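ok robot arm thread, because people keep asking. day whatever of the build

Printed the wrist bracket again. 100% infill this time, the last one cracked at the screw holes on a dry run. Fits. Barely. Had to file one side

wiring next. Ordered the servo cable from Lolex and it came 10 cm short, so there's a splice in the elbow now. don't look at it

Shoulder servo still buzzes when it holds anything past 90 degrees. Swapped the power supply for the Plellau one, buzz is quieter, not gone. Might be the gearbox. Might be me

Someone in the Drernus forum said drop the gain on that joint and limit travel to 135. Did both. Way smoother but it sags a bit at full reach. will take it

calibration took forver. Homed it wrong twice, drove the hand into the table once. No damage, just a horrible noise and the cat left the room

things I'd do over:
longer cables, all of them
label the servos BEFORE closing the arm up
buy real bearings

Fingers are closing evenly now!! Used to be the left one got there first and shoved everything sideways. Was a stripped horn screw the whole time. Two evenings on that

So, kitchen stuff. Blocks are boring and I want it to put a lid on a pan. Plan is grab the knob, lift, go over, let go. Glass lid so I expect the depth camera to hate it

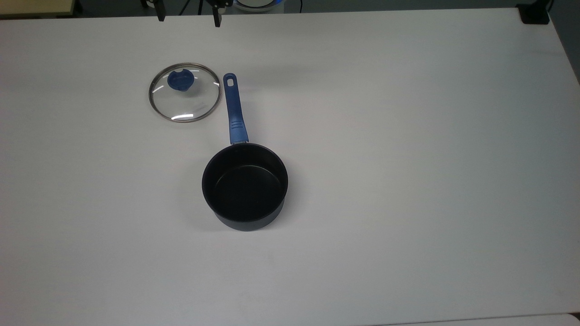

Small pan, glass lid, blue knob. Tonight's job

Going slow speed for the first tries, hand on the kill switch. Grip force is a guess, will start low and creep up

If the knob slips I've got some rubber tape to put on the fingers. Files for the braket go up once I fix the side I had to file down

more later, need to eat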